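Re: [kitchen-robots] Anyone get to the Tredberg open day?

Hi all,

Yes, I went! Sorry for the slow reply, I've been flat out at work and only got through the list digest last night. Quoting the original so it makes sense to the newer people:

> Did anyone make it out to the Tredberg open day in July? I had it
> pencilled in but we had a freezer die that morning and I spent
> the day moving stock. I'm mostly keen to hear about the arm
> they're training on bowls and spoons, and whether it's anything a
> small community kitchen should be thinking about yet. Also, was
> the parking as bad as last year?

Parking first, because I have feelings. It was worse. They've fenced off half the gravel area beside the Birton building, so I ended up down near the footy oval and walked back up the hill. Get there before 9 am if you go next year, and bring a hat.

The day itself was really good though. You sign in, get a sticker and a sausage voucher, and then wander between the bays at your own pace. The first one was the Kramer conveyor (same as last year, new paint, skip it). The second was a tray stacker that had a bit of a sulk halfway through the morning and had to be restarted while we all stood about looking at our shoes. Bay 3 was the Zulatley project, so that's the one you asked about.

What I hadn't clicked to is how much of it is people's hands. I'd gone in expecting an arm doing tricks, and most of the talk was about the recordings it learns from: a person at a steel bench doing very plain kitchen jobs, over and over, filmed from head height so you get the forearms coming in from both sides and whatever is being handled in the middle. They want 1,000 of these clips for bowls alone before they move on to anything with a lid. They had 200 when I was there, so there's a way to go yet.

I've put in two from the bowl handling, both with the spoon lying off to the right.
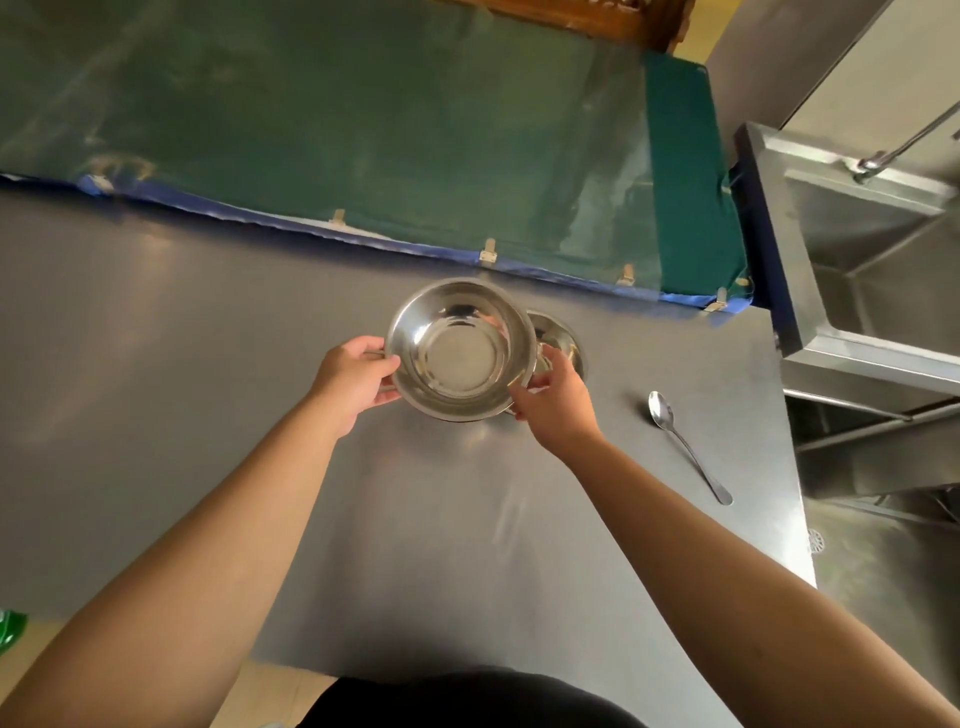
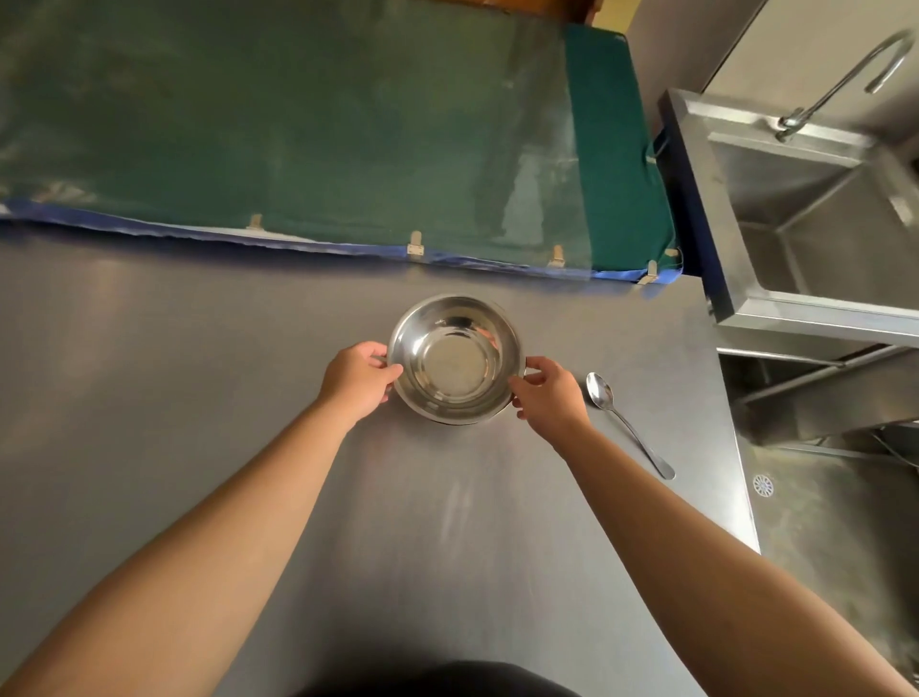

WHAT I ASKED THEM

1. Why stainless on stainless? I reckoned it'd be the worst possible choice, what with all the shine, and they agreed it was a pain. But that's what commercial kitchens have, so they'd sooner struggle with it now than train on nice matte plastic and come unstuck later. Fair enough.

2. Can it separate nested bowls? Sometimes. I watched the arm have four goes at it. It managed two of them, brought both bowls up together once, and on the last try it just nudged the stack along the bench and stopped. Anyone who's fought with a stack of mixing bowls will have some sympathy!

3. What about the spoon? They kept coming back to this one. A spoon lying flat on a metal bench gives you very little to get hold of, and the handle's skinny. They're trying a softer fingertip but it wasn't fitted on the day, so I can't tell you if it's any good.

4. Could a kitchen like yours use one? Not yet, going by what I saw. It's slow, it needs its bit of bench to itself, and someone has to stand there with a hand near the stop button. I'd spend the money on a new freezer (sorry).

They did say they're after kitchens willing to let them come and record ordinary prep for a morning or two. No robot involved at that stage, just a person wearing the camera and getting on with it. If that appeals, there was a sheet at the Tredberg desk and I grabbed a spare. Happy to scan it and post it here if there's interest.

One gripe: the sound in the talk room was dreadful. The seats go up to 106 and I was in the back row, so I missed most of the bit on washing-up. If anyone was further forward and took notes, I'd love a copy, especially whatever they said about wet hands and gloves.

The sausage was excellent, by the way.

Cheers from the back row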